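Folding at Home: Sakora Project Gathers Laundry Lessons From Real Bedrooms

Local News | Technology

Anyone who has ever stood over a bed with a pile of clean clothes, wondering where the evening went, may be pleased to hear that a good many of those evenings are now being put to use. The Sakora project, run from a pair of upstairs rooms at the Fleury building, has been collecting recordings of ordinary people folding ordinary clothes in their own homes, and by the end of September it hopes to have 2000 of them ready for a learning system to study.

The idea is simple enough to explain over a cup of coffee, though the people at Sakora will happily take two cups to do it. A household borrows a hand-held gripper with a camera on it, and a member of the family uses it to do a chore that would normally be done with fingers: picking up a corner, pulling a cloth flat, folding it over, smoothing it down. The camera looks out past the jaws the whole time. Later on, the recordings go to Varkenov, the firm writing the software, where a computer model is trained on them in the hope that a robot arm with the same kind of jaws will one day manage the same motions by itself.

So far 57 households have signed up, which is a good deal more than the project had dared hope for when it put its first notice in the library window last winter. Each of them keeps the gripper for 8 days. Some fill their quota in a single rainy weekend, and others do a little every night after supper, and the project says it is glad to have both kinds, because tired hands and fresh hands move differently and the system ought to see plenty of each.

Most of the early recordings were made on tables at the Fleury building, with plain gray towels and good lamps, and they were tidy and easy to label and, as it happened, not much help. A model trained on them did nicely on a table and then went to pieces when it was given anything softer. Beds give way when you press on them. Blankets ruck up and come along with the shirt. Patterns run under the edge of a garment and make it hard to tell where one thing stops and the next begins. The project now asks for beds, sofas and rugs before anything else, and it asks people please not to straighten up first.
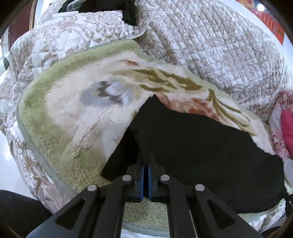

Zoltra it isn't, wrote a reader signing only as Marguerite when we first mentioned the project in these pages, meaning the gleaming housemaid robot of the comics she grew up with, but she would gladly settle for something that could match socks. She also wanted to know whether a machine taught by other people would fold her towels other people's way. In thirds, she added, is the only proper way, and she would be obliged if we passed that on.

We did pass it on, and the answer from Sakora was a kind one. There is no house style. Contributors are asked to fold as they always have, in halves or thirds or in a roll, and to say at the start of each recording which it is going to be. The model is meant to learn the smaller skills underneath: how to find an edge, how wide to open the jaws before coming down on it, how to let go without dragging the whole thing crooked. Once those are in place, the thinking goes, the thirds can be left up to the owner.

Dark clothes have turned out to be the stubborn part. On a black garment the creases hardly show, and a fold can look much like a shadow, so the people who label the recordings have to go back and forth over a few seconds of film to mark the moment when the cloth was taken hold of. It doesn't help that the jaws are mostly black as well. The bright blue pads at the tips do help, and the labelers have grown quite fond of them. Of the next 500 recordings, the project would like as many as possible to feature black or navy items, laid on bedding with plenty going on in it: flowers, leaves, stripes, fleece, quilting, whatever the household has.

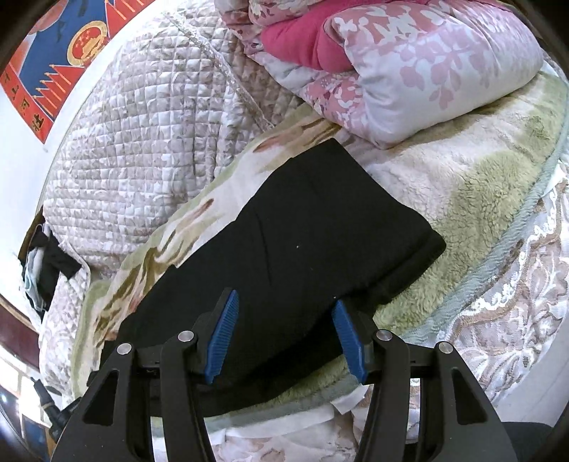 Jaws open above a folded black cloth, with fleece and quilted bedding around it.

Anyone expecting the gripper to be hard work may be comforted to know that most people get the hang of it in an afternoon. It is squeezed much like a pair of kitchen tongs. The first few tries tend to be clumsy, with a good deal of chasing a sleeve across the mattress, and the project asks that these be kept and sent in with the rest. Fumbles and second tries are useful to the software, which needs to know what to do after it has missed, and a recording in which every grab goes right the first time teaches it very little about that.

Privacy came up more than once at the open evening in the spring, as it should when a camera is going into a bedroom. Households look through their own recordings before handing anything over and may remove any they like, for any reason or for none. No sound is kept beyond the few words at the start. Papers, letters and family photographs are best moved out of view, and if something slips through, it can be blurred on request.

The recordings will be stored by Zestura, which is also lending the grippers, and a first robot trial is planned for the winter in a furnished room at the Fleury building. The project is careful not to promise too much of it. The arm will be slow, it will work on one garment at a time, and there will be a person standing by with a hand on the stop button. Neighbors who would like to come and watch will be welcome, and there will be chairs.

Households who want to take part can leave their details at the Fleury front desk any time before 6 p.m. There is no need to own anything special or to be especially good at folding. Fitted sheets are not being collected at present, although the project says it has had several offers.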